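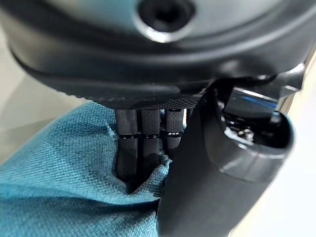
Chapter 6
Showing the Hand What to Do

Think back to the last time you taught someone to fold a towel. You probably didn't say much. You picked the towel up, found two corners, and let the other person watch, and if they got into a tangle you may have reached over and moved their hands for them. If somebody had stopped you and asked for the exact angle of your thumb, or how hard you were squeezing, you would have had no answer to give, and yet the lesson would have gone perfectly well.

This chapter is about teaching robots in much the same spirit. In Chapter 5 we wrote our motions out as programs, one position after another, and for stacking blocks that served us nicely. Cloth is a different sort of guest at the table. It sags, it bunches, it slides out from under a fingertip, and it never lies the same way twice. You could spend a whole semester writing rules for it (one of your authors did, many years ago, and still has the notebooks) and come away with a program that works on one napkin in one mood.

So we will show the robot instead. A person performs the task through the robot's own body, the computer keeps a record of everything that was sensed and commanded along the way, and later on we use that record to train a controller. One complete performance, from start to finish, is called a demonstration. The set of rules the robot learns from many demonstrations, telling it what to do given what it senses, is called a policy. You will meet both words on nearly every page from now on, so it's worth getting comfortable with them early.

Two ways of showing

The first way is to take hold of the robot and move it. This is called kinesthetic teaching, a long name for a very friendly idea. The motors are set so that they hold the arm up against gravity but give way when you push, and you walk the arm through the job as you might guide a child's hand along a line of letters. You feel the weight of the arm and you feel it bump into things, which is a great help. The trouble comes with the fingers. Guiding one wrist takes one or two of your hands, and guiding several fingers and a thumb at the same moment takes more hands than most of us were born with!

The second way is teleoperation, or remote control. You stand or sit a little way off and move something of your own - a glove, a joystick, a smaller copy of the arm - and the robot follows. Now all the fingers can move together, because yours do. What you lose is touch. Unless the equipment sends some of that feeling back to you, your own fingertips meet only air while the robot's are closing on the fabric, and you have to judge the grip by eye.

There is also the matter of fit. A robot thumb may be far broader than the fingers it works against, and it may be hinged in a place where yours is not. Turning the operator's pose into a sensible pose for the robot is called retargeting, and we give it all of Section 6.3.

The Kornville cloth set

Most of the worked problems in this chapter draw on a set of recordings made for the course at Kornville, using the Pason glove and the Fumora recording software. There are 142 demonstrations of one short task: pinch a piece of cloth between the fingers and thumb, lift it, and lay it down again. The first 60 were made by students who had never worn the glove before, and we have kept every one of them, fumbles and all. Please don't skip over these. A recording in which the operator loses the fold and goes back for it has a great deal to teach a policy about recovering, as you will see when we come to the Baek exercise at the end of Section 6.5.

Before you read on

You will need the joint angle notation from Chapter 3 and the material on contact forces from Chapter 4. If the friction cone has gone a bit hazy, do go back and look at it again - a pinch on soft fabric will test your memory of it within the first few pages.

Then try a small warm-up. Lay a dishcloth on the table, pinch up a fold of it slowly, and write down each thing your fingers do, in order. Do it again with your eyes shut. Keep both lists somewhere handy, as Section 6.1 begins by comparing them.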